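May 18, 2022

Barometer 1,008 at breakfast and steady. Rain gauge read 10 mm for the night, emptied and reset. Wind south-west, light.

Finished the second draft of the drainage note for the Millby allotments. The lower plots hold water because the old clay pipe has a poor fall, no more than 40 mm over the whole run to the ditch. Peder wants to relay it in plastic. I would rod it first and measure again. His quote came to 250 for materials alone, which excludes gravel.
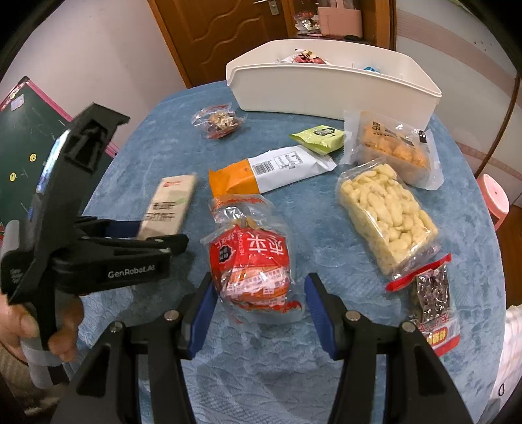

Jonas Ruchti rang at four about the levels. He had taken his from the gatepost and I had taken mine from the step of the pump house, so our figures differed by a constant amount and both sets can stand. Agreed to use the step from now on. He will bring the staff back on Friday.

Read two more chapters of Bagheri on soil moisture in the evening. The section on capillary rise is sound, but the units change halfway through a table without warning. Pencilled corrections in the margin.

Beans up in the cold frame. Lettuce slow. Left the lid open one notch overnight.

To do: new washer for the water butt tap, reply to Nondmont about the pump seal.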